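3.2 Work Surfaces and Reported Strain

The second part of the study concerned the height and finish of the surfaces on which people carry out seated or standing handwork. Earlier work in the Modau office survey treated the desk as a fixed item and asked only about the chair. We took the opposite view and asked respondents to measure the surface itself, from the floor to the top edge, before answering any question on comfort. Of the 1000 forms sent out in August, 964 were returned with a usable measurement. A further 108 respondents agreed to a follow-up visit.

Surfaces were grouped by finish as bare, covered in part, or covered in full. A covering was counted only if it stayed in place through the working day - table mats removed for meals were left out. Where a cover was made up of several panels, the group was decided by the total area and the seams were noted separately (Figure 4).
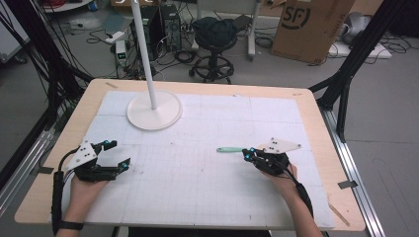 Figure 4. Light wooden tabletop with a large white foam board cover, printed with a faint gray grid.

Respondents with covered surfaces reported less soreness at the wrist and forearm than those working on bare ones. The difference was clearest among people who rested both forearms on the near edge for long periods. It was weaker in the Jimach group, where most tables had a rounded edge to begin with. Seams had no clear effect on comfort, although several respondents said that small items caught on them.

Height was a stronger factor than finish. In 59 of the households visited, the surface stood above elbow level for the main user, and most of these users had never tried to change it. Giang Thân, who led the visits, recorded that kitchen tables were the most common case. Lighting was not controlled and may account for part of the forward lean noted in the visit records. The Ornness scale was used for all strain scores, with the wording of item four changed to include standing work.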